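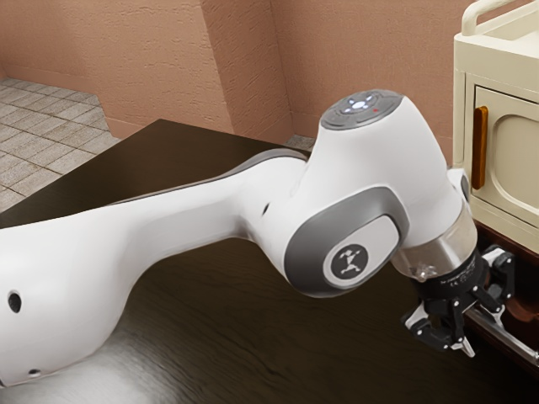 Dark brown table and cream cabinet, computer render.

Ticket subject: Cream and off-white areas printing pink on Runeck wide-format
Product: Stamesska print queue, version 2
Site: Ueda, upstairs print room
Priority: Normal
Status: Resolved

Reported, 8:40 am

Pale neutrals are coming out pink on the Runeck. It is worst in cream and light beige. Dark browns look close enough and solid black is fine. The same files looked right before the holidays and nobody has edited them. On screen they are still the right colour. We have tried turning the printer off and on, and ran the light head clean from the front panel. No change.

Paper is Grustard matte coated, same as always. Jobs are going through the Stamesska queue from the front office computer. We have interior boards to hand over later this month and would like to avoid reprinting them all.

Support, 9:15 am

Thanks for logging this. Please do the following before changing anything else:

Print a nozzle check and look for gaps in the magenta, light magenta and yellow rows.
Tell us which paper profile is selected in the queue, and which paper type is set on the printer's own panel.
Print one affected file directly from the design program, bypassing the queue.

Please don't run a heavy head clean yet. It uses a lot of ink and fills the maintenance tank.

Requester, 10:05 am

Nozzle check has no gaps in any row. The lines are a little faint in yellow but they are all there.

The queue says "Grustard Matte Coated". The panel on the printer says "Plain".

Direct print is also pink, maybe slightly less so. Hard to judge. I held it beside the old board at the bench and it is definitely warmer.

Support, 10:30 am

The panel setting is wrong for that stock. Plain puts down a different amount of ink and the profile will not match. Set the panel to the matte coated type, reload the roll when it asks, and reprint the same file.

Also, what lighting is at the bench?

Requester, 11:20 am

Panel changed. Shadows are better and the dark brown has more in it now. Cream is still pink.

The bench has a warm LED globe in a clamp lamp. The box says 3000 K. It was changed over the break when the old tube failed.

Support, 11:40 am

That globe will push pale neutrals towards pink and yellow, and two papers with different brighteners can shift by different amounts under it. It may be part of what you are seeing, though it wouldn't affect prints compared on the same stock very much. Please take the new print and the old board to a window, out of direct sun, and look again with the lamp off.

Requester, 12:10 pm

Done by the side window. The difference is smaller but it is still there. The old board is a proper cream. The new one looks like a bandage.

Both are on Grustard according to the label on the roll box.

Support, 1:30 pm

We have looked at the queue settings you exported. There are two things to fix.

First, the queue is converting colour and so is the printer driver. The driver went back to its default automatic colour mode, probably when it was reinstalled. Colour is being managed twice, and on this model that generally shows up as a red shift in the highlights. Your direct print had the same driver setting, which explains why bypassing the queue made little difference.

Second, there is a calibration record in the queue for plain 80 gsm paper, and it has been linked to the matte coated profile. The names sit next to each other in the list.

Steps:

1. Pause the queue and let the current job finish.
2. In the printer driver, open the advanced colour page and choose "No colour adjustment". Save it as the default.
3. In Stamesska, open Media, select Grustard Matte Coated, and unlink the calibration record.
4. Run a new calibration on the matte coated roll. Let the chart dry fully before reading it.
5. Resume the queue and resend the file from the original. Don't use Reprint, as it keeps the old settings.

Requester, 2:20 pm

Steps one to three are done. Calibration chart is printed and drying. Is there a set time for it? The room is at 60 per cent humidity on the wall gauge.

Support, 2:35 pm

Leave it for an hour at that humidity. Keep it flat and don't put anything on top of it.

Requester, 4:10 pm

Chart read on the second attempt. The first stopped partway with a strip error and I had to clean the reader's white tile. New print is neutral by the window. Cream matches the old board as far as I can tell, and the brown is fine too. Under the clamp lamp both go warm together.

Will swap the globe for a daylight one and leave the panel on matte coated. I have put a note on the printer lid.

Support, 4:25 pm

Good. Two follow-ups for your end: delete the old calibration record so it can't be linked again, and check the driver colour page after any driver update.

Closing as resolved. Reply to this ticket if the pink returns on the same roll. If it appears only on a new roll, recalibrate first and attach the chart reading.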